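We use cookies to remember your language and sign-in settings. By continuing to use the Grelham Residents' Help Exchange you accept their use. Accept | Manage

Shared laundry room: who is responsible for a garment damaged in a dryer?

Posted Tuesday by Yaneth Apaza

I rent a unit in the Plastton building and pay a monthly amenity fee that covers the shared laundry room on the second floor. Last week a dryer marked as low heat returned a wool cardigan at what I would describe as a child's size. The care label permits tumble drying on low. I reported the matter to the management office and was referred to a sign above the machines which reads "Use at your own risk." The replacement cost is $74. I would like to know whether the sign settles the question, and what records I should keep if it does not. My lease is silent on laundry equipment apart from the hours of use.

Haf Lougher
Member, 1382 replies

A posted sign does not, in general, settle the question. It puts users on notice of ordinary risks, such as color transfer or a lost button. Whether it also covers a machine that does not perform as labeled depends on the wording of the lease, on state law, and on whether management knew of the fault. I would recommend the following.

Write to the management office and request the service record for the dryer in question. Give the machine number and the time of day at which it was used. Many buildings lease their machines from an outside company, and in that case the claim may properly belong with the company. Its telephone number is usually on a plate near the coin slot.

Keep the garment. Do not attempt to stretch it back into shape until the claim is closed. Lay it flat on a table and photograph the care label, the full length of each sleeve, and the hem. If you own a similar garment in the same size, photograph the two together.

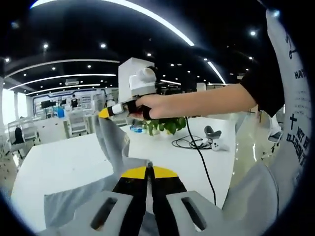

Management may offer the current value of the cardigan, taking its age into account, in place of the full purchase price. This is customary. An item worn for 2 winters is seldom reimbursed as new. If the offer is reasonable, accept it in writing and ask that the dryer be tested before it is returned to service.

Small claims court remains available, although the filing fee should be weighed against the amount in dispute.

Guzmán
Member

It is my understanding that wool should not go in a dryer under any circumstances. Check the label again. Our building had the same sign and the tenant received nothing.

Comments (3)

Varik: The label is stated in the original post to permit low heat. Please read before replying.

Yaneth Apaza: Thank you. I have written to the office and requested the service record. The machine number had been worn off, so I gave its position in the row.

Haf Lougher: Position in the row is acceptable. Ask them to confirm it in their reply.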